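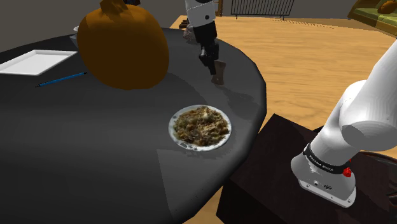

Lapiņa

Figure 1. Simulated tabletop with the Franka Emika arm on its pedestal beside the round table. The plate of food, the tray, the pen and the pumpkin-shaped object are among the items placed for the trials.

4.2 Comparison of controllers in simulation

We compared 2 controllers on the same simulated arm. The first, Clestis, plans a full path to a pose above the target and follows it without correction. The second, Nustex, updates the path at every control step from the current camera view. Both were given the same arm model, the same joint limits and the same gripper. All settings were fixed before the runs began and were left unchanged until 26/07/2018, when the logs were closed.

Scenes were drawn from the Wikby set, which mixes household objects of very different size and height. Figure 1 shows one such layout. A thin object such as the pen calls for a low approach with the fingers close to the tabletop, while a tall object such as the pumpkin limits the paths open to the arm on its side of the table. The plate was treated as an obstacle in all runs, and any contact with it ended the run as a failure.

Each controller was started from the same joint positions in a given scene. A run was counted as a success if the target was lifted clear of the table and held until the arm stopped moving. Runs in which the planner found no path were kept in the results and scored as failures. In total 3560 runs were started, of which 2185 ended in success under this rule.

Most failures of Clestis came from small errors in the estimated position of flat objects. The fingers closed to one side of the object, or touched the table before closing. Nustex corrected many of these errors but was slower, and it sometimes stopped short when the arm hid the target from the camera. Moving the camera to the other side of the table removed some of these stops and caused new ones near the pedestal.

The contact model was the same for all objects and does not allow for soft or loose material. Results for food items are therefore left out of the comparison. The effect of finger pad friction is treated separately in Section 4.3.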